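1/ Posting our door-opening results from this summer, since a few people asked after the lab talk. All of it is in simulation. No hardware numbers yet.

2/ The question Ildikó Katona and I started with in May was small. When a two-armed mobile robot fails to get through a door, which part of the job did it fail at? Most success rates lump it all together.

3/ So we split each episode into four stages: reach the handle, grip it, swing the door, drive through. Each stage has its own pass/fail check, computed from simulator state. The policy never sees the checks.

4/ Training set was 700 teleoperated demos, recorded in Flustance. We threw out 37 where the operator let go of the handle mid-swing and started over. That left 663.

5/ Evaluation was 300 episodes in house layouts the policy had not trained on. Random wall and floor textures, random door style, random start pose.

6/ Full task success: 198 of 300, so 66%. Our old baseline (we call it Kuma) got 141 on the same 300 seeds.

7/ The split is the part I care about. Of the 102 failures, 21 were at reach, 18 at grip, 52 at swing and 11 at drive through. Half of what goes wrong is in the swing.

8/ I had expected the grip to be the hard part. Fanni Illés bet me a lunch it would be the swing and I have now paid for the lunch.

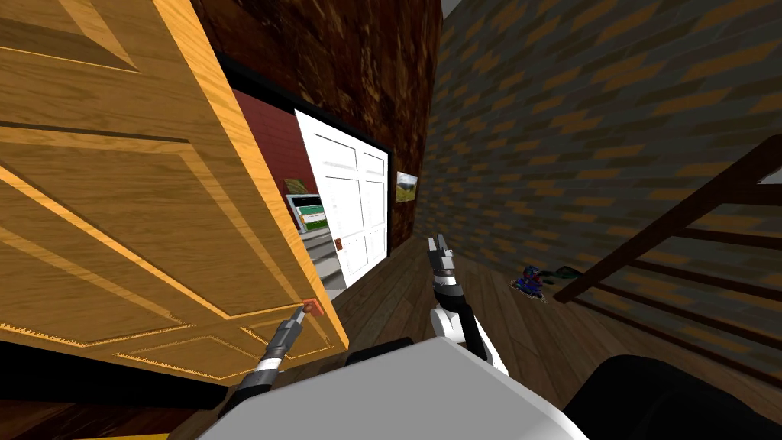

9/ Swing failures mostly come down to where the base is. The arm has a comfortable range, and once the door is open past a certain angle the base has to move with it or the gripper gets dragged off. With the left gripper at the orange-red handle and the door already at a steep angle to the robot, the policy has to pick between pulling more and rolling the base. It tends to pull more.

10/ We tried one fix: adding the handle position in the base frame as an input. Swing failures went from 52 to 34 on the same seeds. Reach and grip barely moved.

11/ What did not help: a longer action history, and a bigger image encoder. Both were within seed noise - I would not read anything into them.

12/ Known gaps. Every door here is hinged, with no spring closer. The right arm is hardly used by the policy, and we have not tested holding the door with one arm while passing through.

13/ Stage checks and eval seeds go up with the Zabala release. Code cleanup is on me, so give it a couple of weeks.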